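The Second Life of the Hand Tool

Lending libraries for household tools are drawing new members, and the towns that host them are learning what it takes to keep a shared shelf in order

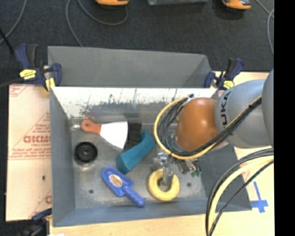 Most households own a hammer. Fewer own a floor sander, a tile cutter or a pipe wrench large enough to loosen an old fitting, and those that do may use them once in ten years. The tool library was created to close that gap. Members pay a modest yearly fee, borrow what a repair requires and return it when the work is done.

The Pudlow Tool Exchange has operated on this basis for 11 years. It began in the basement of the public library with a single shelf of donated equipment and now occupies the ground floor of a former feed store on the edge of downtown. Its yearly fee is $30, reduced to $8 for students and for residents over 65. Borrowing periods run for one week, with one renewal permitted if no other member has placed a request.

Demand is strongest in spring. Garden tools leave the building in the first mild days and remain in circulation until June, when requests shift toward ladders, paint scrapers and pressure washers. Winter is given over to indoor work. The Exchange reports that its most requested item in the cold months is a moisture meter, a small device that many members had never heard of before joining.

The growth of such programs has followed changes in the way people live. Apartments offer little storage. Younger homeowners often buy older houses that need steady attention, and many did not grow up with a workshop in the garage. The purchase of a tool is also only part of its cost. Blades must be sharpened, batteries lose their strength and cords wear out. A shared collection spreads that expense among the people who use it.

The Flaltitz Lending Workshop, which opened after the Pudlow program and borrowed much of its rulebook, has chosen a different arrangement. Its members may take tools home, but they may also work on the premises, where heavy benches, clamps and a dust collection system are available. Evening hours, from 5 p.m. to 9 p.m., are the busiest. Basic instruction is offered to new members before they are allowed to use any powered equipment, and the Workshop requires a refresher after any long absence.

Instruction has become a larger part of its work than its founders expected. Courses in drywall patching and window repair fill within days of being announced. A class on sharpening, added as a trial, is now held every month. Members who complete it may use the Workshop's stones and grinders on their own knives, chisels and scrapers without supervision.

Condition is the central problem of any lending program. A book can be returned with a creased cover and still be read, while a chisel with a chipped edge is of little use to the next borrower. Both organizations inspect each item when it comes back. At Pudlow, a returned tool is wiped down, checked for loose parts and placed on a holding rack before it is listed again. Anything that fails inspection goes to Stetsiuk Repair, a small firm across the street that handles motors, switches and broken handles under a yearly contract.

Late returns are a lesser concern. The Exchange charges a fine of $1 a day and sends a reminder on the morning an item is due. Few accounts are ever suspended. The Workshop charges no fines at all, but a member with an overdue item may not borrow another until it has been returned.

Donations present their own difficulties. Both programs receive more hand tools than they can shelve, particularly when an older resident moves to a smaller home. Screwdrivers and pliers arrive by the boxful. Power tools without guards are declined, as are ladders of unknown age. Surplus items in good order are sold at a spring sale, and the proceeds are used to buy equipment that is rarely donated, such as scaffolding and trench shovels.

Insurance remains the largest fixed expense for many programs of this size. The Flaltitz Workshop spent its first year searching for a policy that would cover both lending and on-site use. It was helped by a grant from the Fimetti Fund, which supports community projects in the region and which paid the first premium in full. The Fund has since made similar grants conditional on written safety procedures and a complete inventory.

Plans at Pudlow now include a delivery service for members who do not drive. A trial limited to 100 households is expected to begin in the fall, with hand tools and small electrical items offered first. Larger equipment will continue to be collected from the loading door on the north side of the building.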